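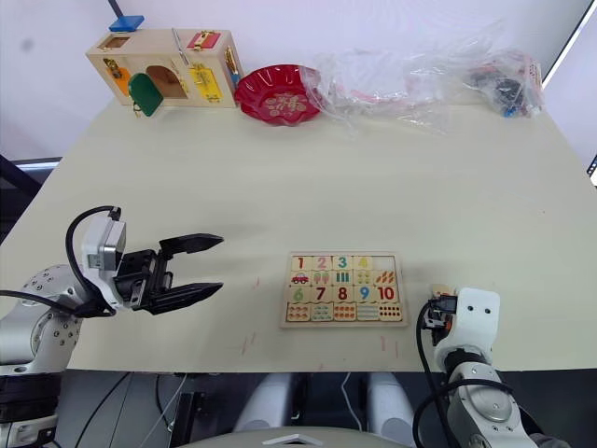 Teaching a Two-Armed Robot to Do a Number Puzzle, Part 2: Cables, Table and First Picks

Search this site Go

Welcome back! If you followed the first part, you should have two arms bolted down and both of them answering when you send them home. We left off there in November, and then the holidays came along and ate most of my free time, so thank you for being so patient with me (and to everyone who wrote in asking whether I'd given up, no, I was baking).

This part covers the unglamorous middle of the job, the bit between "it moves" and "it picks something up." I did mine at the Gevwood shared workshop, on a bench pushed up against the wall, but a spare room will do fine if you have a sturdy table and some patience.

Step 1. Leave slack in the cables

Please don't tie everything down tight because it looks neat. I did that on my first build and pulled a connector clean out the first time the wrist rolled over. Leave a generous loop at each wrist, big enough that the arm can turn as far as your software lets it and still have some give. Move the arm slowly by hand with the power off, all the way one way and all the way back, and watch the cable the whole time. If it snags, move the clip down an inch or two and try again.

Step 2. Give the arms a plain surface

A light, plain tabletop makes everything easier on the camera. Mine is beige, a leftover top from Skodetti, and it has picked up a few pinkish-red marks that I keep meaning to scrub off. Put the puzzle near the front, where both arms can get to it without stretching, and push the bigger toys to the back wall. I like keeping other things on the table while practicing, so the robot gets used to a bit of company.

Step 3. Slow everything down

Open the motion settings and bring the speed limit down to 200. The Puton controller I use comes set at 500, and that is much too lively for little wooden squares! Keep a hand near the stop button for the first few runs, and keep your coffee on another table entirely. You can creep the speed back up later, once you trust the thing.

Step 4. Practice the pick
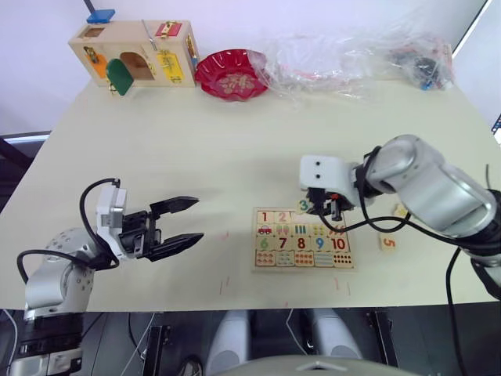
Picking a tile out of a tray is harder than putting one in, so I always start there and let the robot struggle a little. The squares sit close together and there isn't much of an edge for the fingers to grab. Start with the gripper straight above the tile, fingers pointing down, and lower it in small steps until you're just shy of the wood. Number tiles are lovely for this, because you can call out a target and everyone in the room knows which one you mean. With the teal 3 standing just past the top of the tray and the orange 5 lying off to the right, you have two good targets at different reaches, and I'd save a position for each before trying anything fancier. Keep the other arm out over the table with its gripper open, well clear of the board, until you're ready to use both.

Solomiia Kravchuk, who shares my bench time, likes to save every single position, good or bad. We were up to 171 of them when I last looked, and I'll admit I've gone back to the bad ones more than once to see where I went wrong.

Step 5. Write down what works

Keep a paper notebook next to the keyboard. Note the height, the grip width and the speed for each tile, and put a star beside the ones you'd want to repeat. If you're using Fedoruk finger pads, write down when you changed them too, as a worn pad grips quite differently from a fresh one.

Next time we'll get to placing tiles back in the tray and handing one from arm to arm. Until then, take your time, and do write if you get stuck on the cable loops!

Contact | Copyright 2023 | Back to top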